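**Odds and ends tin – how do you stop it turning into a swamp?**

Posted by Domenica Lehner

Hello everyone, I've been reading this site for years and finally have something to ask. We moved into a smaller place in September and I've been trying to be good about the bits that don't belong anywhere. You know the sort of thing – a toy brick found under the sofa, the sticky tape, something still in its packet that was bought for a job and then forgotten. In the old house they lived in a kitchen drawer, and I don't think I saw the bottom of that drawer in all the years we were there.

My sister's advice was to buy one of those drawer inserts with lots of little compartments. I did buy one, a Gestow, and it drove me mad within a fortnight. Everything I own seems to be slightly too big for the compartments or so small it vanishes into the corners. So I've gone the other way and I'm using one deep metal bin with nothing in it to divide it up, and the plan is that everything stray goes in there and gets sorted out later. 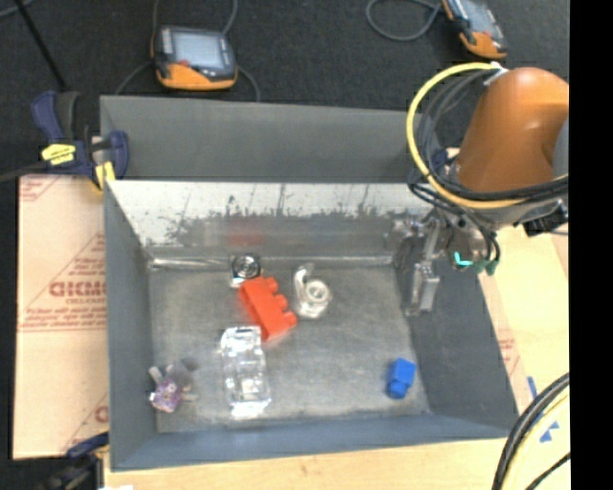 My worry is the sorting out later, as I am not a person who sorts things out later. At the moment it's lovely, I can look in and see the floor of it. The red brick and the little blue one ought to go back to the children's box, and the tape ought to have a proper home near the wrapping paper, but the clear packets are what I always come unstuck with. They slide about, they catch the light so you can't tell what's in them, and I end up keeping them for months. I'd also like to know if anyone has managed to brighten up scuffed metal, as the back wall inside is fairly badly scratched along the top and I can't leave it alone.

Do I put dividers in after all? Line it? Have a rule? All suggestions very welcome, and thank you for reading such a long post about such a small subject.

---

**tinlidtess**

Oh, I do feel for you, we had exactly this when we downsized. My answer is no dividers, but do line it. I cut a piece of thin felt for the bottom of ours and it made more difference than anything else I tried, mostly because it stopped the dreadful clatter every time someone dropped a key in. It also gives small shiny things something to sit against, and they show up far better on felt than they do on grey metal (ours is mustard yellow, left over from a puppet, and I wouldn't be without it now).

For the packets, I open them straight away. I know that sounds reckless! But I kept a hook in its packaging for two years once and never used it, and the day I took it out it went up on the wall. If you really must keep something sealed, write on a bit of that tape what it is and where it's meant to go, and stick it on the front.

As for a rule, mine is that when I can't see the felt, I make a cup of tea and empty the whole lot on to a tray. It takes less time than the tea does. The children do their own bricks and are quite quick about it if there's a biscuit going.

I'd leave the scratches, personally. Ours has plenty and they only bother me when visitors come.

---

**Old Ammann**

get a smaller bin. big one just fills up

---

**marrowfat_pete**

I can't help much with the tidying (my wife would laugh to see me on this thread) but I can with the metal. First find out what you've got. If the bright band at the top is a coating that has been scraped, rubbing at it will only take more of it off and you'll have a bigger patch to look at. Try a soft cloth with warm water and a drop of washing-up liquid, and dry it well, especially along the seams. If it still looks rough and you're sure it's bare metal, a little metal polish on one corner first – I use Sinero, but whatever is under your sink will do – and see if you like it. Go along the grain if there is one. I wouldn't go near it with a scouring pad.

Do check the rim with your fingertips while you're at it if little ones are going to be reaching in for their bricks. A scratch can leave a burr you don't notice until it finds you.

I'm with Tess on the felt, by the way, though I'd leave it loose so that it can come out and be shaken over the step.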